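I want to make a case for printed cloth. Loud printed cloth, with scrolls and dotted chains and tiny flowers all over it, hung up or thrown over something in a room where people live. I've been making this case at dinner tables for years, and my friend Tiina Oksanen finally told me to write it down so she could eat in peace. Fair enough!

Here's where I start. Most of the advice you get about making a home look pulled together tells you to take pattern out. Buy plain curtains. Buy plain bedding. Keep your one wild pillow if you must, and put it on a gray couch where it can be supervised. I followed that advice for most of my thirties. I had a whole apartment in oatmeal. It photographed beautifully and I was bored in it by dinnertime every single day.

Then my aunt moved to a smaller place and gave me 2 big bags of fabric: bedcovers, table cloths, dress lengths she never got around to sewing, a curtain from a house I remember from when I was six. I threw one of the covers over a tall shelf, mostly to hide the mess of paper on it, and the room woke up. I'm not exaggerating (well, a little). I kept walking in just to look at it. A big white scroll on pale blue does something for a corner that paint never did for me, and I have painted that corner a lot.

The usual complaint is that patterns clash. Yes, sometimes they do, and I've learned to like it. The thing I would say to anyone nervous is to think about size before color. Large, airy motifs with plenty of ground showing will sit happily next to something small and dense. Put a tiny pink and white flower on navy beside those big pale scrolls and they leave each other alone, the way a tall tree and a patch of clover do. Two medium florals of the same size will fight like cats. I found that out with a pair of curtains from Plisedard, lovely each on its own, which lasted one weekend together before I moved one to the bathroom.

The second complaint is dust, and I have more sympathy for that one. Cloth draped over furniture does hold dust. It also comes off in five seconds and goes in the wash, and underneath it your cabinet or fan or whatever you've covered is clean. My grandmother covered everything that stood still. The sewing machine had a cover, the radio had a cover, the good chairs had covers and the covers had covers when it was only family. I used to think this was fussy. Now I think she was running the smartest housekeeping system on the block, because she could change the whole look of her front room between breakfast and lunch without spending a cent.

That brings me to money. In June I went into an Urberg showroom and looked at a plain linen panel, very nice, very quiet, priced at $347. One panel! For some 3 dollars a yard, at a closing sale across town, I'd already bought enough printed cotton to do both windows and the top of the wardrobe. I don't blame anybody for wanting the linen. I only wish people knew that the cheap cheerful stuff is a real choice and doesn't have to wait to be replaced by something better.

Printed cotton forgives so much, too. Tea, pencil, a child with jam on both hands — you have to hunt for the spot. My oatmeal couch recorded every event of my life like a court reporter. A busy floral just absorbs it and carries on. Walls get marked, wood gets scratched, and a length of good cloth nearby takes your eye somewhere happier.

I even extend this to laundry. I know, I know. But a stack of folded clothes on a bench, all its edges showing in green and yellow and white, is one of the prettiest things a house makes by itself, and we're forever rushing to shut it in a drawer. I leave mine out for a day if no one's coming. Sometimes I leave it out when someone is. Tiina says this is laziness with a theory attached, and she may be onto something, but she's also the one who rearranged my pile by color while she waited for the kettle.

The one thing I'd ask for in a room full of pattern is a place to rest your eyes, and it needn't be big. A white wall does it. A wooden clock does it beautifully, because wood is warm and it isn't shouting. I have a soft spot for the old-fashioned kind with a round face and a bit of brass on the case, something that looks as if it has been up there through several sets of curtains. Hang one over the busiest corner you've got and everything below it seems to settle down.

A reader of the Flusteo newsletter wrote to me after my last piece on quilts to say that her mother-in-law, Mrs. Poojary, changes every cloth in the house with the seasons: light blues when it's hot, then the dark florals. She keeps them folded on a single shelf with a bar of soap between the layers. I read that letter 3 times. I've started doing the same, soap and all, and my shelf smells wonderful, although I keep forgetting whose season it is and pulling out whatever I've missed most.

So if you have a bag of somebody's old fabric in a closet, please go and get it. Don't iron it yet. Just throw a piece over the tallest plain thing in the room, hang another next to it, go make a sandwich, and come back in. If you hate it, fold it up again and you've lost ten minutes. My guess is you'll be back at the bag before you finish the sandwich, looking for the one with the small pink flowers.

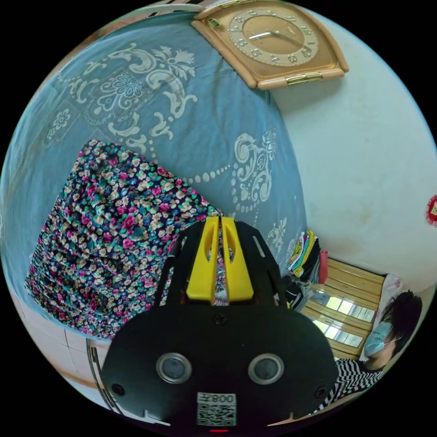
And don't cut anything for the first month. I trimmed a beautiful long piece to fit a shelf I then gave away, and I still think about those missing inches. Let the extra bunch up at the bottom. It looks good that way, and you may have a taller shelf someday.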